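3.2 Bed making in small rented rooms

The second part of the study looked at how people make a bed when the space on either side of it is narrow. Participants kept a diary of household tasks in September, and we received 1,156 entries in all. Bed making was often entered together with other jobs, most often putting away clothes. We split these entries by hand and kept the wording of the participants where we could.

The furnished room used for the layout notes has a bed with its head against the wall, open shelving on one side and stacked cardboard boxes on the other (Figure 4). Carrasco coded the diary entries and Kılıçarslan checked them against the room plans.
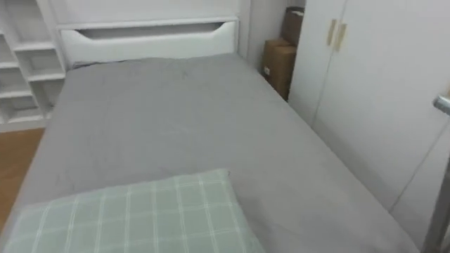 Figure 4. Bed with gray fitted sheet and green plaid pillow, seen toward the headboard.

We treated the fitted sheet and the pillows as separate steps. A fitted sheet has to be pulled over the mattress at every corner, and the two corners at the head are the hardest to reach in a room of this type. Eight participants wrote that they moved the bed away from the wall to do this. Others knelt on the mattress and worked backward toward the foot. Pillows were usually set down somewhere on the bed while the sheet was being smoothed, and put in place at the end.

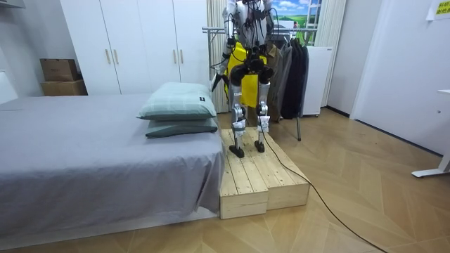

Clothes storage near the bed affected the order of the work. Participants with a hanging rack in the bedroom tended to put clothes away first, and several said they used the bare mattress for sorting. Those who kept their clothes in another room mostly made the bed first. We did not ask about the size of the rack or the number of garments on it, so we cannot say whether a fuller rack changes this order. Section 3.3 gives the same breakdown for folding.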